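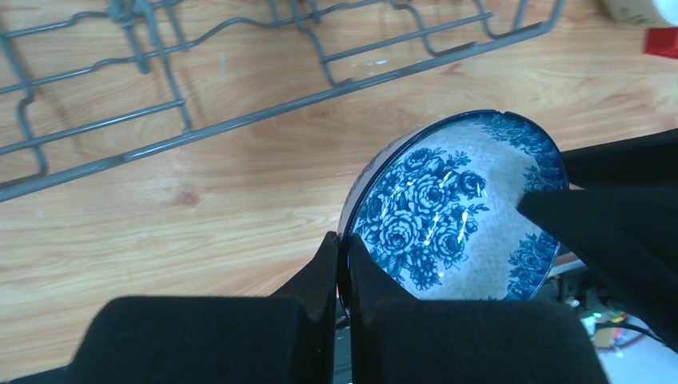

When the robot drops a bowl: kitchen tips for sharing a counter with a machine

Posted 2025-03-16 by Ye-rin Ha

Those of you who have been reading since October will remember that we run an Urkitz at our house, two arms on a stand at the end of the wooden table, and that its main job is moving dishes between the table and the wire rack. Mostly it does this very nicely, and I get to sit down with my tea while it happens. Last month, though, it let go of a bowl on the way to the rack, and I spent the rest of the evening picking slivers out of the floor vents. Several of you wrote in to say the same thing had happened to you (I'm so sorry about the gravy boat, Hundon Street reader!), so here is everything we have changed.

Stop it first, sweep second

I did this backward. I went straight in with the dustpan while the arm was still holding its last position, and then it carried on to the next item with my hand right there beside it. No harm done, but I felt my heart go. Press the stop button, wait for the arms to settle, and only then reach in. Keep children and pets in another room until the floor is clear. A damp paper towel, folded over, gets the tiny bits a brush leaves behind, and thick gloves are worth the trouble of hunting for them.

Check the fingertips for grease

Our drop came down to cooking oil. The fingertips had picked up a film from a frying pan, and a glazed bowl is slick enough on its own. I now wipe them with a cloth and a little dish soap before every session, with the power off, and dry them well. If yours have rubber pads, look for shiny patches. My friend Jae-in Min changes his pads after 300 lifts, and while I'm not nearly so organized, I do keep a spare set from Mirkix in the drawer with the birthday candles.

Teach the rim grip with something ugly

A bowl held by its rim wants to swing, and a heavy one will tip further than you expect. Before you trust the machine with anything flowered and glossy and given to you by an aunt, run the same move with a plastic mixing bowl. We do 12 good passes in a row before the real dishes come out, and if one slips we start over. Yes, it's dull. Put the radio on.

Don't turn up the squeeze too far

This was my second mistake, and I made it the very next morning. I thought a firmer grip would fix everything, so I pushed the setting up to 6, and a saucer came out with a chip the size of a lentil. Go up one notch at a time, and after each change run your eye along the rim under a good light. A chipped piece comes out of the robot's rotation at our house, even if it still gets used for keys or buttons.

Give the rack room, and keep it put

Wire racks slide on a smooth tabletop, and if the rack has crept over since you taught the move, the bowl gets set down on a rail and rolls off. I marked the corners of ours with little bits of painter's tape. A thin rubber mat underneath helps too – just teach the move again afterward, as the mat lifts the rack a touch. Leave an empty space beside whatever is going in, and watch for bent wires that could catch an edge on the way down.

Clear away the stray bits

Cords, wrappers and anything colorful and crumpled should be well away from the arms' path. Ours once snagged a phone cable and stopped with error 411, holding a teacup in midair, and I stood there underneath it with a cushion for longer than I'd like to admit. If that happens to you, put a folded towel under the dish, support it with one hand, and follow the release steps in your manual. Please don't pry the fingers open with a spoon, as I was very tempted to do.

Mending

A clean break in a decorative bowl can be glued, and I've had good luck with the Chae two-part kit, but I wouldn't eat from it afterward. Next time I'll go through getting water rings out of a wooden table, as promised to everyone who asked.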